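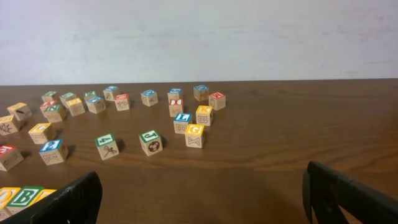

Bench Rules for Arm Work at Rastbridge: Frequently Asked Questions
Last revised 6/11/22

Who do these rules apply to?
Everyone who runs an arm, resets a table or leans on the fence while somebody else does. Visitors count. So do managers, who have asked.

Can I reach in to straighten a block?
Pause the arm first, then reach. The Kodik pendant has a large pause button, and it has never once complained about being used.

Do the blocks need to be in order?
No. Scatter them, turn a few, let some sit close together. If your layout spells a word, scatter again. We have 51 saved layouts that say something, and the reviewers at Insaurralde found every one.

How close can blocks be to the edge of the table?
Four inches at the start of a run. If the arm moves one closer than that, leave it alone and write it down.

The gripper missed. Do I delete the run?
Please don't. A miss is a result. Mark it as a miss, with the run number, and go on to the next one. Run 3067 is nothing but misses and gets requested more than anything else we keep.

How fast may the arm go?
Speed setting 7 is the limit with the gate shut. With the gate open there is no speed setting, as the arm should be off.

May I keep my coffee on the table?
The Gindale site allowed this for a while — ask them about their keyboard.

Who can approve an exception?
Graciela Ulloa, in writing, before the run. Exceptions asked for afterward are called incident reports and have their own form.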